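Garment folding

Garment folding is the reduction of a piece of clothing to a smaller, regular shape by laying parts of the fabric over one another along chosen lines. It is carried out in households, laundries, retail shops and clothing factories, and is distinguished from pressing, which alters the surface of the cloth, and from rolling, which produces a cylinder with no defined fold lines. The term covers both the sequence of movements and the finished package.

Most methods call for a flat, smooth surface at least as wide as the garment laid open. Fabric weight, fibre content and cut determine how many folds a piece will accept before it becomes unstable or begins to crease permanently. 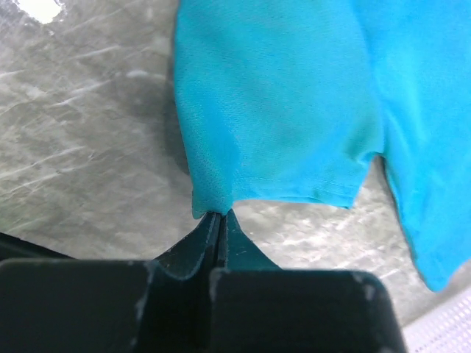
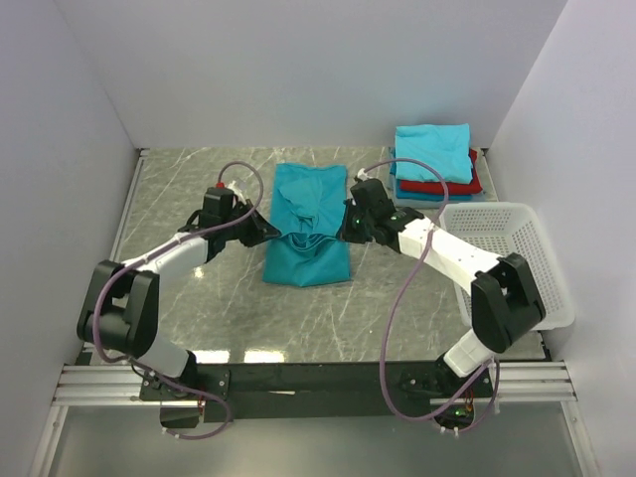

Terminology

A fold line is the line along which the fabric turns back on itself. The face is the side of the finished package intended to be seen, and the turn is the rounded edge formed at a fold line. The footprint is the area occupied by the package when laid flat, and the stack height is its thickness at the highest point, usually at the collar or waistband. In trade usage a package is said to be square when its opposite edges are parallel and no sleeve, hem or strap projects past them.

A soft fold is one made without pressure on the turn. A hard fold is flattened by hand, board or press. Soft folds are usual in domestic storage and hard folds in packaged goods such as dress shirts.

Mechanical behaviour of folded fabric

A woven or knitted fabric resists bending through the stiffness of its fibres and the friction between its yarns. When it is folded, yarns on the outside of the turn are put under tension and those on the inside are compressed. If the bend is gentle and brief, most of the deformation is recovered when the fabric is opened. If it is tight or held for a long period, the fibres take a partial set and a crease remains.

Cellulosic fibres such as cotton and linen crease readily, particularly at high humidity, when water weakens the bonds between adjacent polymer chains and allows them to re-form in the bent position. Wool recovers well from folding under dry conditions. Polyester and nylon resist creasing at room temperature but will hold a sharp crease if folded while warm, as when a load is left sitting in a dryer after the cycle ends. Blended fabrics show intermediate behaviour.

Knitted fabrics bend more easily than woven fabrics of equal weight and are less likely to crease. They are more likely to stretch if suspended, and heavy knits are for this reason generally folded and not hung. Single jersey also tends to curl at its cut edges, and a small allowance is made for this when the sides of an unhemmed piece are turned in.

Friction between layers holds a package together. Napped and brushed fabrics hold their shape with few folds. Silk, satin and coated fabrics slide, and may need tissue, clips or a final tuck to remain closed.

Domestic methods

Rectangular fold

The rectangular fold is the most common method for shirts, T-shirts and light sweaters. The garment is laid face down and smoothed outward from the centre. One side is turned in along a line running from the middle of the shoulder to the hem, and the sleeve is laid back on itself so that it does not cross the new edge. The other side is treated in the same way. The resulting strip is folded upward in halves or thirds, and the package is turned over to present the face.

The width of the package is set by the first two fold lines. For a drawer or shelf of fixed width, these lines are moved toward or away from the collar until a whole number of packages fits across the space.

Upright fold

In the upright fold the strip is divided into thirds or quarters so that the package is thick enough to stand on its edge. Packages are placed in a row with the turn facing upward. The method allows any one item to be removed without disturbing the others and reduces the load on those at the bottom of a stack. It is less suited to slippery fabrics and to deep drawers, in which the packages tend to lean.

Pinch fold

The pinch fold is a rapid method for short-sleeved shirts. One hand grips the shirt at a point midway between collar and sleeve, and the other grips the same vertical line halfway to the hem. The upper hand is carried over the lower to take hold of the hem, the arms are uncrossed, and the shirt is lifted and laid down over the remaining sleeve. Two turns are formed in a single movement. The result is less regular than that of the rectangular fold, and the placement of the first grip governs the width of the package.

Trousers and skirts

Trousers are folded lengthwise, either with the side seams together or, where a front crease is present, along the crease. The projecting point of the seat seam is turned in to straighten the edge. The length is then reduced by halves or thirds from the hem. Straight skirts are folded lengthwise in the same manner. Flared and pleated skirts are usually hung, or rolled within a stocking or cloth tube to keep the pleats aligned.

Fitted items

Fitted sheets, hooded garments and structured undergarments have no flat state and cannot be folded without some bunching. The usual approach is to nest curved or gathered sections inside one another to form one straight edge, and to fold from that edge. Hoods are laid down over the back of the garment before the sides are turned in.

Retail practice

Clothing shops fold stock to a uniform footprint so that tables and shelves present straight edges. A folding board, normally a rectangle of rigid plastic with a hand hole, is placed on the back of the garment below the collar, the sides and hem are brought over it, and the board is withdrawn. Boards are cut to suit fixtures, and a chain may keep separate sizes for children's and adults' lines.

Stock folding guides specify the visible portion of the garment, the position of the size label and the direction of the turn. The Castelex guide, used for knitwear, places the turn toward the customer and the open edge toward the wall. The Maldonado guide differs in leaving one sleeve cuff visible on striped stock. Stack height is commonly limited in both, as tall stacks slump when an item is pulled from the middle.

Industrial practice

Commercial laundries process flat linen and garments on separate lines. Flat linen is ironed and folded continuously by machines that use air jets, blades and reversing conveyors to form each turn. Garments are first placed on a feeding station or hanger by an operator. Sensors then measure length, and the sides and hem are turned by plates or blades before the package is discharged to a stacker.

Output depends on the type of garment and on the skill of the person feeding the machine. The Zirbridge laundry's published log for December recorded 3298 garments over one working period on a single line, of which 106 were returned for refolding. The most frequent fault listed was a displaced sleeve, followed by skewed hems on garments fed off centre.

Shirt manufacturers use folding tables fitted with a collar form and a hinged plate. The shirt is buttoned, placed face down over the plate and folded around a card insert. Clips or pins hold the sleeves, and a collar band keeps the neck opening upright in the package. Cartons of 500 are usual for unbranded work shirts at Clarkeck, where the cards are omitted for bulk orders and the shirts are interleaved head to tail to level the stack.

Effects on storage and wear

Repeated folding along the same line causes abrasion and, in older cellulosic textiles, eventual splitting. Colour may also fade along an exposed turn. Refolding on a slightly different line at intervals distributes the wear. For textiles of historical value, folds are padded with rolls of acid-free tissue to increase the radius of the turn, or the piece is stored flat or rolled on a tube.

Garments should be fully dry before folding. Moisture held between layers evaporates slowly and may lead to mildew, odour and yellowing. Starch is normally washed out before long-term storage, as it stiffens the turn and attracts insects.

Analysis

The geometry of folding has been treated as a problem of reducing an irregular outline to a rectangle with the fewest turns. Satish Nadar's workshop notes classify garments by the number of projecting parts, such as sleeves, legs, hoods and straps, and assign each projection at least one preliminary fold before the main body is reduced. Under this scheme a towel requires no preliminary folds, a T-shirt two, and a hooded sweatshirt three. The notes exclude drawstrings and belts, which are treated as loose parts to be laid within the package.

See also

Clothes line
Fabric hand
Ironing
Laundry symbol
Wrinkle-resistant fabric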